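Telero Project Report – What Went Wrong With Our Grippers
Robotics Lab, Penry Building, 10 Sep 2021

So the plan for our semester project was simple (ha!). We wanted 200 recordings of people tidying shelves with a pair of hand-held grippers, and then we'd train an arm to copy them. We got most of the way there in April and then found out a big chunk of it was junk.

The fault was dropped tracking. Each gripper carries cubes with printed markers, and our software works out where the hand is from those. When you reach up to a high shelf your wrist turns, the markers tilt away, and the software guesses. It guesses badly! In one replay the left hand jumped to the far side of the room and back. We'd have loved a warning message, but the log just carried on as if all was well – that part was our own code, and we should have caught it.

Then there was the cable. I stepped back during a session at our Willville space, my heel landed on it, and the gripper got yanked hard enough to twist my wrist. I was fine, but we stopped for the day and wrote it up as a near miss.

We went back to the top shelf on purpose after that, going slowly with a box, 20 tries in a row, to see when the tracking let go.

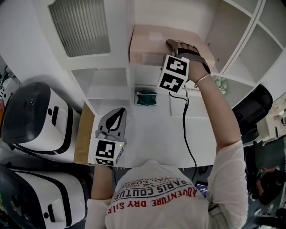

Renstead read our draft and asked why we hadn't made the software stop the recording as soon as a marker was lost, and said the cable should have been clipped to a belt from the start. Fair on both counts. The stop check is in now and it took me 2 evenings. The belt clips are ordered, and until they come we keep the high shelf off the task list.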